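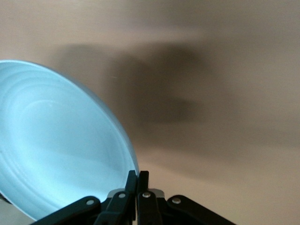 Iida Pesonen
@iidapesonen · April 21, 2020

We rewrote our rules for recording manipulation demos this month. Several people asked for them, so I'm putting them in a thread. They cover small arms with two-finger grippers and a wrist camera, working on household objects. 1/15

Background: the old rules were a single page that Eino Hyvönen wrote for the Arboleda project. They were fine for two operators. We now have nine, and everyone had filled in the gaps differently. 2/15

Rule 1. One task sentence per episode, written before the recording starts. "Move the bowl to the left side of the table" is a task. "Bowl stuff" is a label we found on 770 episodes in the old set. 3/15

Rule 2. The sentence uses plain object names and a color if there are two of the same thing. Left and right are always from the arm's base. We lost a lot of time to operators who meant their own left. 4/15

Rule 3. Check the wrist view before every block of recordings. Both fingertips have to be in view with the gripper closed and with it fully open. If the mount has moved, stop and redo the calibration. Don't nudge it back by eye. 5/15

Rule 4. Lights stay fixed for the whole block. Shadows from the gripper are fine and we keep them. A lamp that gets switched on halfway through an episode is grounds for a discard. 6/15

Rule 5. For bowls, cups and anything else with a rim: approach with the fingers open, one on each side of the wall, and close slowly. No pushing down on the rim to make the object stand up. Light plastic will skid and you'll be chasing it across the table. 7/15

Rule 6. Grip force is set per object class in the config file and operators don't change it during a block. If the setting is wrong, write it in the log and move to another object. Volodymyr Hordiienko owns that file. Ask him. 8/15

Rule 7. Failed grasps are kept. Mark them as failed, with one of the four reason codes. Under the old rules people deleted them, and the people training on the data had almost nothing to learn recovery from. 9/15

Rule 8. Hands stay out of the workspace while the arm is enabled. To reset an object, press pause, wait for the status light, then reach in. This applies to the small arms too. The pinch points are in the linkage as much as at the fingertips. 10/15

Rule 9. A second person reviews every tenth episode on the same day. They watch the wrist video and read the task sentence, nothing else. If they can't match the two, the whole block gets checked. 11/15

Rule 10. Version everything. Each episode stores the rules version, the gripper config version and the operator's ID number. No names in the metadata. 12/15

We tried the draft on a set of 1,098 episodes before making it official. Rule 9 caught the most problems, and nearly all of them were left/right mistakes. Rule 3 got the most complaints. It stays in. 13/15

Things still open: how to handle see-through containers, how long an operator should work before a break (we use 40 minutes for now), and whether the reason codes need a fifth entry for objects that tip over after release. Irja Nurmi is collecting opinions on the last one. 14/15

The next version is planned for May. If your lab has written rules for this kind of work, I'd like to read them, even if they're messy. Replies are open. Thanks to Kaisu Nieminen for going through three drafts of ours. 15/15

Adding one thing I left out: the rules are printed and taped up next to each station. Operators were not opening the shared document, and I can't blame them, it took four clicks to get to.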